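Patching a plaster crack before you paint

Quick one, doing the Nutthorpe hallway in May. Rake out the crack, brush off dust, damp it with a wet brush.
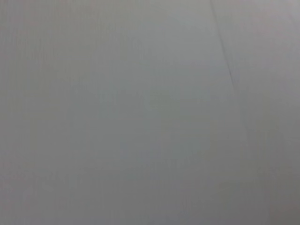
Fill in thin layers — two is plenty. Leave overnight. Dont rush it.

Then sand. Start at 200 grit, keep the block flat, wipe down.
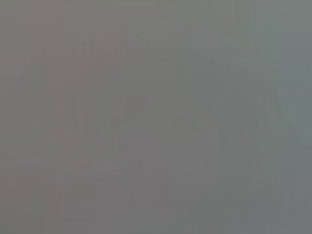 Grey, very faint.

Mist coat next, watered down. Then two top coats.
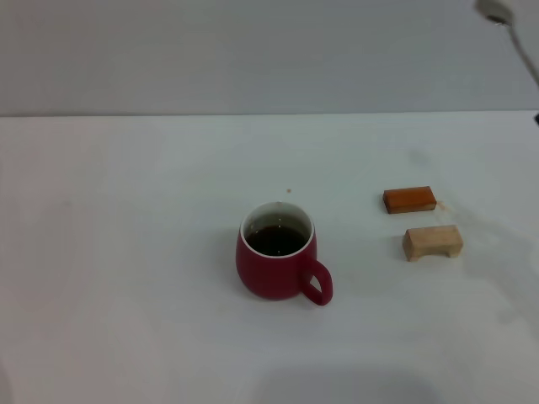
Can I skip the mist coat?
Only if the filler's been primed, otherwise teh patch shows through.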